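Motion Planning Engineer (simulation and tooling)
Wodora, Prasville office
Full time, permanent. Four days a week considered.
Applications close at the end of February

Wodora writes the software that tells other people's robot arms where to go. We don't build arms. We have opinions about arms, and a shelf of controllers in various states of forgiveness, but the product is the planner, the simulator it gets tested in, and the pile of scripts holding the two together. You would be joining the team that looks after the last two and argues with the first.

There are 11 of us. Seven write code, and the others make sure someone pays for it.

The job

Most of our customers sort small things into bins. Parts, samples, returned goods, once a large quantity of tap washers. Before any of that goes near real hardware it runs in simulation, and every night our build machine works through 200 randomised pick-and-place runs against whatever was merged that day. In the morning somebody reads the failures. For the first few months that somebody would often be you.

Some failures are honest bugs. Some are the physics engine having a private moment. The skill we are hiring for is telling one from the other before lunch, and then writing the check that means we don't have to do it again.
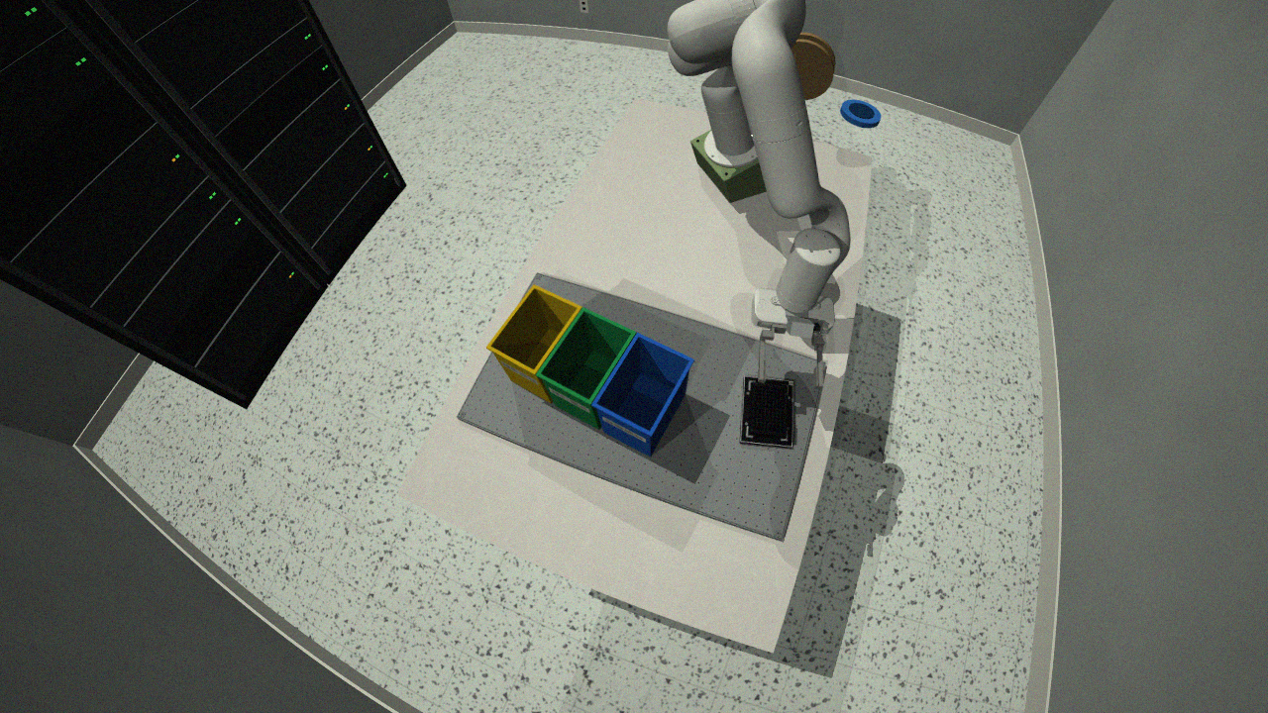 Day to day you would be working on the trajectory planner's collision checking, which is correct and slow, and on the grasp approach code, which is fast. You would also inherit our scene description format. It was designed in an afternoon at our Urkach office and has been apologised for ever since. A replacement is half written. We'd like the other half.

The first real piece of work is already waiting. Our Te Moana release moves the planner from fixed joint-space waypoints to proper time-optimal trajectories, and the simulator has to keep up with it. At present the simulated controller tracks the new trajectories perfectly, and no controller we have ever met does that. Somebody needs to make it worse in a realistic way: latency, a bit of backlash, encoder noise that behaves like encoder noise.

What we need

Solid C++ and decent Python. We use both, sometimes in the same file through bindings we are not proud of.

A working grasp of kinematics. You should be able to explain what happens near a singularity without drawing it, or with drawing it, we have whiteboards.

Some experience of a physics simulator, any of the usual ones. Having been let down by it counts double.

Patience with test suites. Ours takes 20 minutes on a good machine and we would like it not to.

Readable writing. Half the office is in Prasville and half in Urkach, so a lot of our disagreements happen in merge requests.

What we don't much mind about

Degrees. Whether your last job had "robot" in the title — two of the team came from games and one from railway timetabling, and the timetabling one is the best we have at scheduling. Whether you have used our particular stack, as we keep changing it.

What you get

A salary between the bands printed in the application pack, which are real bands and which we will tell you your place in at the first call. A pension. A desk by a window or a desk by the radiator, not both. A training budget that people do spend. Time on real hardware at the Urkach lab, a few days each quarter, train fare paid.

How to apply

Send a CV and a short note about a bug that took you far too long to find. We read the note first. No covering letter, please, and no take-home task from our side. If we like the note there is one call, then a morning with the team going through a failed run together, for which we pay you. You'll have a yes or a no within 7 working days of that morning.

We can't sponsor visas for this post. Agencies, we have your emails, all of them, thank you.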